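11/2/25

The Ruddock community garden will stay open through the winter for the first time, after the town agreed to keep the water on at the Simach Street site and extend the lease on the two lots behind it.

The garden has closed at the end of October every year since it started. Plot holders had to clear their beds, turn in their gate keys and wait until spring to get back in. Under the new arrangement they can keep their keys and their plots, and anyone who wants to grow under cover is free to do so as long as the frames are no taller than the fence.

The lease on the back lots had been due to run out in February. The town had looked at using the land for overflow parking for the Ballis Road ball fields, and stakes went in along the north side over the summer. That plan was dropped in September when the bids for paving came in higher than expected. The stakes are still there and are supposed to be pulled this month.

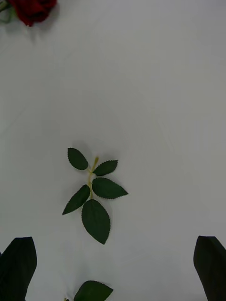
The lease now runs for four more years. Rent stays the same. The town will mow the strip along the sidewalk, and the garden is responsible for everything inside the fence, including the gravel path, which washed out in two places during the July storms and has been patched with wood chips.

Water was the harder part. The line to the garden is shallow and has frozen before, and the town did not want to pay for another repair. The fix is a frost-proof hydrant near the tool shed, put in last month by Guler Plumbing. The hoses at the old spigots have been taken in and those spigots are shut off until spring, so for now water has to be carried by hand from the shed. Plot holders at the far end have asked for a second hydrant. There is no money for one this year.

Winter plots are $30 for the season, due when the sign-up form is turned in. People who already had a plot this year get first choice of keeping it. Any beds not claimed will be offered to the waiting list, which has been long since the apartments on Ballis Road filled up. Half plots will be available for people who only want to put in garlic or a cover crop.

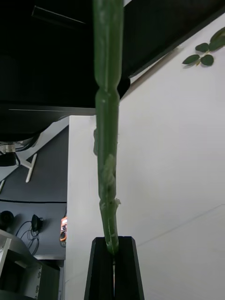

*A green stem, with a pale patch where the surface looks scraped.*

Cleanup rules have changed as well. Healthy plant material can go in the compost bins by the gate, but tomato and squash vines should be bagged and put out with regular trash. Several beds had blight this year, and the bins do not get hot enough in cold weather to deal with it. Woody stalks need to be cut down to short pieces before they go in. Bags are in the shed on the left-hand shelf.

Dead annuals should be out by Thanksgiving. Perennials, herbs and anything left standing for the birds can stay, but beds that are being left alone for the winter need a tag on the corner post so they are not mistaken for abandoned ones. Last spring two beds of asparagus were dug up by accident — both had been planted for years and neither was marked.

The gate will be locked at dusk. The combination on the shed was changed when the hydrant went in, and plot holders should have gotten the new one by email. Those who did not can ask at the front desk of the Ruddock library, where printed sign-up forms are also kept.
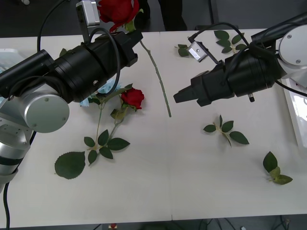
*Two robot arms face each other across a white tabletop.*

The seed swap is also moving. It had been held at the garden in early spring but will now take place in February in the downstairs room at the library, with tables set out along the back wall. Seeds should be labeled with the variety and the year they were saved. Leftover packets will go in the box by the checkout desk.

Winter sign-up forms can be dropped in the slot at the garden gate or returned to the library.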